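Notebook, clearing tables, May

Topic of this entry: what is left on a table after a fast-food meal, and in which order I would clear it. This is for the Matheson tray study. I keep the same groups as in the Rilanen notes: tray, cups and bottles, paper, food.

Small paper makes the most work. There is a napkin on the tray liner, a little red packet, a card with red text, a sheet of stickers. Wrappers are light and move when a person walks past.

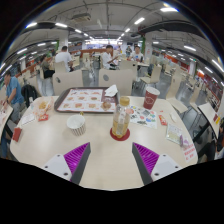

Which should leave the table first, the drinks or the paper?
The drinks. A tipped cup makes the paper stick to the table, and after this every piece takes double time.

Order I propose for the next round:

1. Close the bottles that have a cap and put them upright in the crate. Open cups go to the liquid bucket before the bin. The bucket from Zesonden is marked to 19 liters, please empty it before the mark.

2. Food next. A small bun or pastry can stay on the liner and leave together with it. Fried food in a bag is lifted by the top of the bag. If people still sit at the next table, work slowly and do not shake anything. 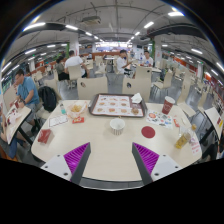
3. Fold the liner inward with napkin and crumbs inside, then take the tray. Our box had 299 liners in the morning, so no need to save them.

4. Coasters and table signs stay. Stickers we keep in the envelope until closing, children come back for them.

To do: ask Grillent for the smaller cloths. Write the wiping part tomorrow.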